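Speaker notes: Salameh kit review
Presenter: Elsa Keskinen, Godport
October 29, 2025

Opening. Thank Hiyori Higuchi for the invitation. Say up front that Godport paid for the kit and Grireck, who sell it, haven't seen these notes.

What you get for the money: one arm, a gripper, the table mount, the teaching software and a year of phone support. List price is $4,000. The dish set is extra.

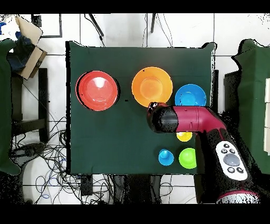

Setup took Baldur Dalsgaard and me most of an afternoon. The manual assumes you already know how to level the base, and we didn't. Once it was going, we did nearly all the teaching by hand, close to the arm. The buttons are on a light panel on the arm's own body, one big grey one with small black ones around it, so you aren't reaching back to a laptop all the time. Labels would help. Pause for questions on setup, but keep it short.

Next, stacking. Grireck's brochure leads with it, so people will ask.

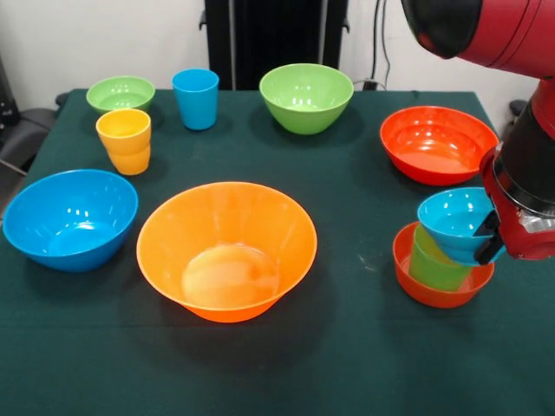 Reading time: 3 minutes (466 words in the full handout)

The hard part of stacking is letting go. The gripper takes a bowl by the rim, and a thin rim leaves very little room for error. We spent longer on release height than on anything else. Mention that the colour of the dishes made no difference to us. Glossy plastic under bright lights did, and we ended up moving a lamp.

Costs after the first year. Support renews at $2,000, which I think is steep. Seija Koivisto at our Erkedholm site got by without it, but she has programmed arms before.
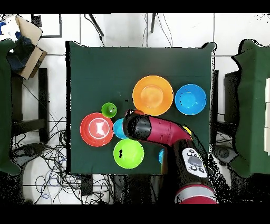 Spare fingers for the gripper come from Grireck only. Ours were on back order for most of October. Order a second pair with the kit.

Recommendation: fine for a training centre or a small lab. I wouldn't put it on a production line. Hand over to Impi Aaltonen for the software half.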